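Stellholm Makers Help – Robotics and Motion

Arm drops short of the target in the simulator, but only near the back of the worktop

Posted by gusar_bench, August 20, 2026
Tags: simulation, arm, calibration, home build

I'm building a kitchen helper arm in my garage and testing it in a simulated kitchen before I let it anywhere near the real one. The arm is driven by a Drernico controller board, and the simulator talks to the same control code over a network socket, so in theory I change one line and the real arm does what the simulated one did.

The first job is simple. Pick up a small yellow object from the worktop and put it down by the hob. Near the front of the worktop this works nearly every time. Towards the back, by the tiles, the gripper stops short, hangs in the air above the target and the controller reports a timeout. I left it running over the weekend and got 1,679 attempts, with the failures nearly all in the back third. 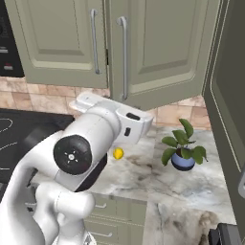 What I have tried so far

– Raised the timeout from 7 seconds to 17. The arm waits longer and then fails in the same way.
– Moved the potted plant out of the scene. No change.
– Checked the joint limits against the drawing that came with the arm kit. They match.
– Slowed everything down by half. It is smoother but stops in the same place.

The planner says it has found a path, so I don't think the target is out of reach. I set the reach to 700 mm in the config and the furthest failing position is well inside that. The cupboards came with a kitchen model I downloaded and I haven't changed them, apart from the green on the doors.

Has anyone had this with the Drernico board, or is it more likely to be the simulator?

paredes_workshop

Have a look at your wall cupboards. Your gripper is working partly underneath them, and the right-hand door looks lower than the left and turned towards the room. If that door is ajar, the shape the physics uses for it may not be where you think it is.

A lot of downloaded kitchen models have doors on hinges with no friction set. The door swings a little when the scene loads, or when something brushes against it, and the planner still has the closed position from when it read the file. So the planner finds a path, the physics engine blocks it, and the controller sits there pushing until it times out. That would fit with the longer timeout making no difference.

Things to do, in this order:

Turn on the collision shape view. In most simulators it is under the debug or display menu. Look at the cupboards from the side and see if there is a box sticking out that you can't see in the normal view.

Log the contacts on the gripper and the last two links of the arm. If anything other than the target turns up in the list, you have found it.

Fix the doors shut by changing the hinge joints to fixed joints, then run the back positions again. If they pass, put the hinges back with some friction and make the planner read the door angles before each attempt.

I would also check where your 700 mm is measured from. Some kits give it to the wrist and some to the fingertips, and if you have added the gripper length on top you will be out by that much at full stretch. It would only show at the back, so don't rule it out until the contact log is clean.

tin_lid_70

Probably the board. I had a Drernico that lost messages and I swapped it for another make. Try a different network cable as well.

gusar_bench

The board isn't connected when I run the simulator, so it can't be that, but thanks.

I turned on the collision view and there is a box under the wall cupboards that comes down a good way below the doors. It belongs to a light strip in the kitchen model that was hidden but not removed. The contact log has the upper part of the gripper touching it on every failed run I have looked at.

I have deleted the strip and fixed both doors for now. The back positions are running again and the first batch has gone through without a timeout. The reach figure was to the wrist, so I have corrected that too. I want to put the hinges back before I try the real arm in September, and I'll start a new thread if the door angles give me trouble.

paredes_workshop

Good. Search the model for anything else marked hidden while you are in there. Mine had a whole extractor fan.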